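Vurnis gripper trials

The Vurnis gripper trials were a comparison of two parallel-jaw grippers, carried out almost entirely in simulation by Bhupendra Pal and Adhiambo Nyamweya at the Brundari workshop. They are remembered, to the extent that they are, for settling an argument over finger pads and starting a longer one over the wrist camera. 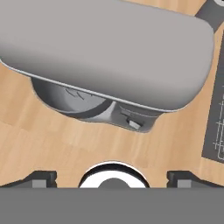
Background

Brundari had used a single gripper, the Flallico, for all of its tabletop work. It was strong, slow and well liked by the people who did not have to program it. In October 2019 the workshop received an offer on a second model, the Meireles, which had shorter fingers and a price that made the purchasing office sit up. Pal favored the new gripper. Nyamweya favored testing it first.

Neither side wanted to tie up the workshop's only arm, so the two agreed to run the comparison in Vurnis, an in-house simulator written for a different purpose (conveyor timing) and later stretched to cover household tasks. Its wood looked good. Its friction model had a less happy reputation.

Setup

The simulated workspace was a wooden surface with gray, appliance-like objects on it. Test objects had rounded corners and few flat sides, on the theory that any gripper can pick up a cube and most of the published results at the time had proved it.

The virtual camera looked out past the open fingers, each of which carried a small, lighter pad on its inner face. Controller, arm path and approach speed were kept the same for both grippers. Only the fingers, pads and closing force changed between runs.

Each run began with the fingers open and the target ahead of them. The controller was given one attempt. A grasp counted if the target part moved as asked and the gripper did not pass through it, a condition added after the first afternoon.

Tasks

Three kinds of task were used:

Edge grasp: take hold of a rounded slab by its rim and raise it.
Lever press: move a small lever with the tip of one closed finger.
Side pinch: grip a narrow panel and pull it toward the arm.

A fourth task, turning a knob, was dropped when the knob was found to turn by itself.

Results

The trials came to 2424 runs, divided evenly between the two grippers. Of these, 791 were failures. Edge grasps accounted for most of them, as both models tended to slide along a curved rim and close on air with great confidence.

The Flallico did better on edge grasps, where its longer fingers reached farther under the rim before closing. The Meireles was ahead on the lever press and slightly ahead on the side pinch. Swapping the pads mattered more than swapping the grippers. With soft pads fitted, the gap between the two models shrank to a size that both authors claimed as a victory.

The lowest closing force that gave a dependable edge grasp was never agreed on. Pal's notes give one value, Nyamweya's give another, and the shared spreadsheet gives the average of the two with no comment.

The camera dispute

Midway through the trials, Nyamweya pointed out that the fingers took up a good part of the wrist view and could hide the contact point just as they closed. She proposed adding a second camera off to the side. Pal replied that the real arm had no side camera, and that a test should not be kinder than the workshop.

A short series of 100 extra runs was made with both views. The side camera helped the controller on edge grasps and made no clear difference to the lever press. These runs are kept apart from the main total — a point on which both authors were unusually firm.

Report and reception

The report was circulated inside Brundari on 2 Feb 2020, a Sunday, which tells the reader something about the schedule. It recommended keeping the Flallico, buying soft pads for it, and looking at the Meireles again once its finger length could be changed. The purchasing office had by then already ordered one Meireles.

Critics within the workshop noted that Vurnis treated every surface as clean and every pad as new. The authors accepted this in a footnote and suggested a follow-up on the real arm. They also released the scene files to the rest of the workshop, where the wooden surface was widely reused and the friction settings were not.

See also

Closing force
Finger pad wear
Vurnis (simulator)
Wrist camera placement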